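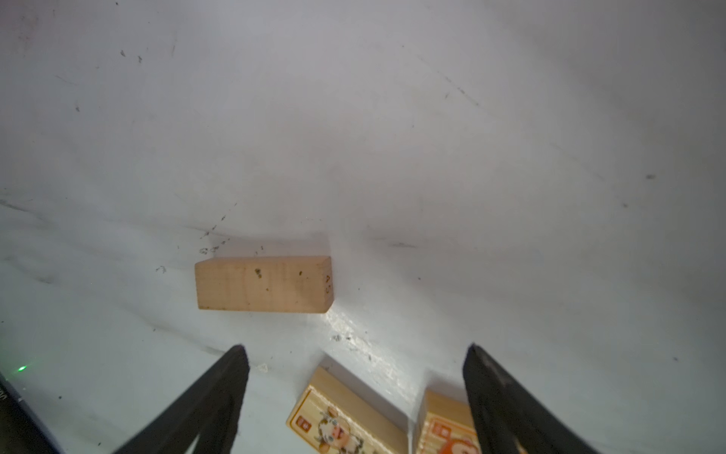 Sorting and Cleaning a Set of Used Wooden Blocks

Project report, Materials in Everyday Use
Group members: Samira Hattar, Darmawan Hidayat, Atieno Swai
Supervisor: Shadi Mansour
Handed in 13th February

1. Background

The Grenville play center gave our department two crates of old wooden building blocks. They had been in storage and the center wanted to know which ones could go back to the children and which should be thrown out. There were 167 blocks in total. Our task was to find a simple way of checking them that the staff could repeat without special tools.

2. Work surface

We worked on a white sheet laid over the bench. On the bare bench top it was hard to see what came off the blocks. On white, the dark specks and bits of grit show up clearly. The sheet creases easily and does not lie flat, and parts of it are shiny enough to give glare under a lamp. Samira suggested a matte sheet, but we did not have one.

We agreed to wipe the sheet after each batch of 40. In practice this was too seldom. By the end of a batch there were scuffs and specks all over it, and we could not say which block they came from.

3. Marking

The plain blocks look very much alike, so each one got a number on an end face, written small in dark ink. We chose the end because the broad faces had to stay clear for checking stains. The numbers are small and some are hard to read. The block shown at the start of this report has what looks like 45 on its right end, and Atieno and Darmawan read a few of the others differently from each other. Larger writing would have helped.

4. Checking

Each block was laid on its side and both broad faces were looked at, then the edges and corners. We noted stains, splinters, cracks and sharp corners. Rounded corners were passed. A small blemish was written down but did not count against a block unless it felt rough or sticky. The block in the picture has two small dark marks on its front face, one of them greenish brown, and its corners are softly rounded.

We could not find out what caused the greenish-brown marks. Samer Azar from the center thought of modeling clay – we had thought of mold. We had no means of testing either idea.

5. Cleaning

Blocks with stains were rubbed with a damp cloth and a little mild soap, then left on a rack overnight. If the stain was still there we used fine sandpaper along the grain. Unpainted wood takes up water, so nothing was soaked.

6. Results

Most of the blocks could be returned. Nine were set aside for cracks or splinters that sanding did not remove. Small stains often stayed visible after cleaning, mainly the dark specks, which seem to sit in the grain.

7. What we would change

Wipe the sheet after every block, or use a tray for each one. Write the numbers larger. Decide before starting how dark a stain has to be before it is recorded, as the three of us did not agree on this during the first batch and had to go through it again.

The center has asked for a one-page version of the checking steps by May. Darmawan is writing it.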